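Stotard (simulated street collection)

Stotard is a collection of simulated city walks and drives used to train learning systems that steer small sidewalk robots. It is built inside a rendered town, and every example in it pairs what the robot's camera would see with the steering and speed command given at that same instant. The collection is best known for its street corners, which are wonderfully fussy places for a machine to learn its manners.

Background

Work on Stotard began in December as an offshoot of Javar, an indoor navigation project whose robots had become very good at hallways and very bad at curbs. The team wanted outdoor examples in quantity, and wanted them before any hardware was ready to roll outside. A rendered town answered both needs. Weather, sun angle and traffic could be set at will, and a bad run cost only the time it took to reload the block.

The first release held 569 runs over five districts. A later one added 122 more, nearly all from the district called Shen, where the streets mix row houses, apartment buildings and towers.

Gathering the examples

Most runs are driven by a person at a desk with a game controller, who sees only the robot's forward view and is asked to reach a goal a few blocks away. Drivers work in turns of around 9 minutes. Some runs are made by a scripted planner that knows the whole map – these are smoother but less varied, and they are labeled so that users can leave them out.

Views are saved from moments throughout a run, including the awkward ones where the robot is facing a post or has swung toward the road. Early Javar data had been trimmed of such moments, and systems trained on it had little idea how to get out of trouble. 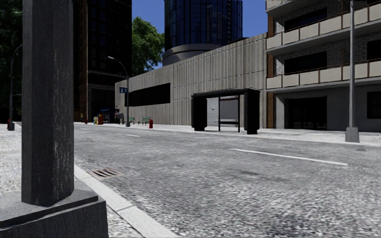

Rendered views from the Shen district.
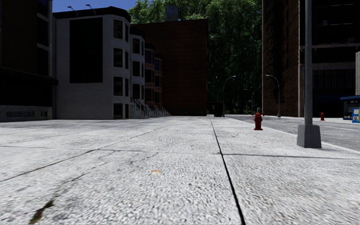 Labels in Stotard are produced by the renderer itself, and this is where the collection really shines. Each pixel carries a class and a distance, and the class list is pleasingly thorough about things standing on a sidewalk. Hydrants have their own class, separate from poles, and a single view down a sidewalk may hold two of them, one fairly near and a smaller one far off by the buildings, so a system gets the same object at very different sizes. The square concrete base under a pole is labeled apart from the pole, a distinction that matters a great deal to anything with wheels. Bus shelters, benches and storm drain grates are labeled too.

Seams in the pavement are treated as texture and have no class. Users have asked for one, mainly to study whether systems mistake dark joints for curb edges.

Use

Stotard is usually paired with Drarari, a smaller set of real sidewalk runs. The common recipe is to train on Stotard first and then adjust the result on Drarari – a pleasant surprise for many groups has been how little real driving the second step needs. Systems trained on the simulated runs alone tend to hold a good line along the curb but hesitate at strong shadows.

Limitations

The rendered town has few slopes, and its districts share a common stock of street furniture.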